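Fabric care: wash limits for undyed cotton

Tillimum has revised the care sheet for its unbleached cotton, effective 2019-05-14. The maximum wash temperature drops from 80 to 60 degrees Celsius. Cloth from the March rolls is covered as well – the finish is the same. Ching-wen Ng keeps the shrinkage records and can send the full table on request. Tumble drying stays on the low setting, and chlorine bleach is still excluded.
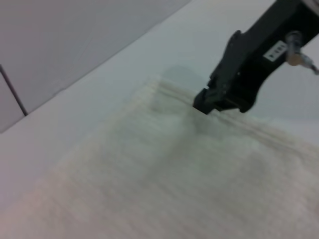
Should the cloth be washed before cutting?
Wash it once at the temperature planned for the finished item, dry it flat, and press it before marking the pattern.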